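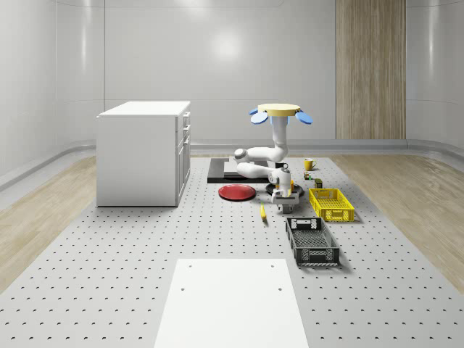 Page last changed: 08/11/2024

We use cookies to remember your settings. Accept / Manage

White cabinet going yellow, what paint?

Posted by Neville Catterall

I've got an old white cabinet in the back bedroom that I painted in August with a tin of oil gloss left over from the doors. It has already gone a nasty cream colour, worst on the side away from the window. Do I have to strip it, or can I go over the top? It's 60 cm wide, so not a big job either way.

drollow60

Oil gloss yellows in the dark, they all do it. No need to strip. Wash it with sugar soap, rinse, let it dry, then rub down with 120 grit until the shine has gone. One coat of a primer that sticks to gloss, then two thin coats of water-based satin. Leave it overnight between coats. Don't put the shelves back for 5 days or things will stick to them.

Binden

just paint it grey

Lockwood2287

Agree with the first reply, except I'd take the doors off and do them flat. I didn't on mine and got runs down both. Use a small foam roller for the big faces and a brush for the edges. If the old paint is flaking anywhere, scrape that bit back first and fill it.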